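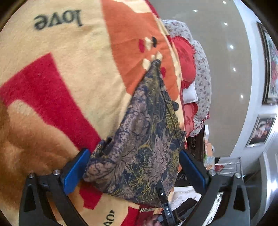 Floral and paisley cloth in navy, greyish lavender and mustard, gathered up over the fleece blanket on the bed.

Bedding and Soft Fabrics, Spare Room at Mrema
Posted May 20, 2022

Most of what is on this page came out of the closet in the back bedroom at Mrema. I sorted it over two afternoons in May and put it into three groups: blankets, thin printed cloth, and things for the Nedon sale. The full list runs to 160 pieces. This page covers only the bed.

The blanket
Fleece, cream or beige background, with a broad red block across it and a large orange cartoon face. The face has red oval cheeks and a pair of teeth. It stays on the bed through the summer and gets washed on cold with no softener.

The printed cloth
Thin and soft, with big blooms a lot like chrysanthemums and swirling leaves between them. Number 3315 on the list. It creases easily and goes back in the drawer folded in four. I have not decided whether to hem it again or leave it alone.

Storage
Thin cloth is in the top drawer, fleece on the closet shelf. The Gulluveo boxes are for winter bedding only and are labeled on the short side.

Other galleries: Kitchen Linens, Curtains, Brutura Quilts
Pieces marked "Nedon" on the list are already promised.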